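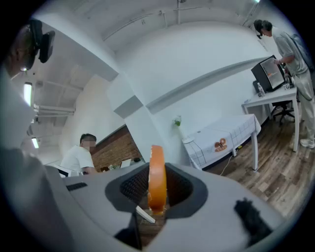 County commission race: complaint over mailer moves to the state board

The complaint over the Ellwood Bridge mailer has been sent on to the state elections board, and both campaigns for the open county commission seat have now put their positions in writing. The item below covers where things stand as of November 22, 2019. It replaces the short note in our last issue, which had the wrong filing deadline.

The mailer went to 945 households on the north side of Umthorpe. It used the name and photograph of a road worker who was killed on the Ellwood Bridge detour, and it said the incumbent party's candidate had "voted against the guardrail." The worker's family had not been asked. They wrote to the sponsoring campaign two days after the mailer landed and asked that no more copies be sent. A second batch of 200 arrived in mailboxes the following week.

The campaign says the second batch was already at the mail house when the letter came and could not be pulled. The mail house, Indis, has said only that it does not discuss client orders. Postal receipts attached to the complaint show the second batch was accepted at the counter four days after the family's letter was signed for. The campaign has not disputed the receipts. Its lawyer argues that acceptance dates do not show when a job was released for printing, and that the release date is what counts.

Then there is the vote itself. The mailer's claim rests on a budget session in March, when the commission took up a package of road items in a single motion. The guardrail money was one line in that package. The candidate voted no on the package and, 30 minutes later, voted yes on a separate motion that would have paid for the guardrail alone. That second motion failed for lack of a majority. The minutes for both votes are on the county website, under the budget session and not under the roads department, where several readers told us they had looked.

Whether "voted against the guardrail" is a fair account of that record is a matter of opinion, and the state board will probably not rule on it. State law gives the board very little say over how a campaign describes a vote. What the board can look at is the disclosure line. Mailers in a county race have to name the committee that paid for them, and the line on this one reads "Lirkska Neighbors," which was not registered as a committee on the day the first batch went out. The registration was filed nine days later. If the board finds a violation, the usual result is a fine and a corrected report. It does not take anyone off the ballot.

The other campaign has used the episode in its own fundraising, and this has drawn a complaint as well, though an informal one. An email sent to supporters last week quoted two sentences from the family's letter above a donation button. The family has since written to that campaign too, in nearly the same words. The quote was removed from the web version of the email the next morning. The campaign's statement says it regrets the placement and will not use the letter again.

Both candidates have now agreed in writing to leave the accident out of their advertising for the rest of the race. The agreement is one page long and is not enforceable – it says so in its last paragraph – and it does not cover outside groups. Lirkska Neighbors has not signed it. We asked the group twice whether it intended to and got no reply by the time this issue closed.

What happens next: the state board has 30 days from receipt to decide whether to open a formal case. If it does, the sponsoring committee gets a chance to answer in writing, and the answer becomes public once it is logged. If it does not, the file is closed and the complaint can be read in full on request. Either way we expect to have something to report in the next issue.

The candidate forum at the Umthorpe library is still on. Questions have to be handed in on paper before it starts, and the moderators will group those on the same subject. Road money is one of the listed topics. Readers who received the mailer and still have it can drop a copy at our office, envelope included if there was one, as we would like to compare the print codes on the two batches.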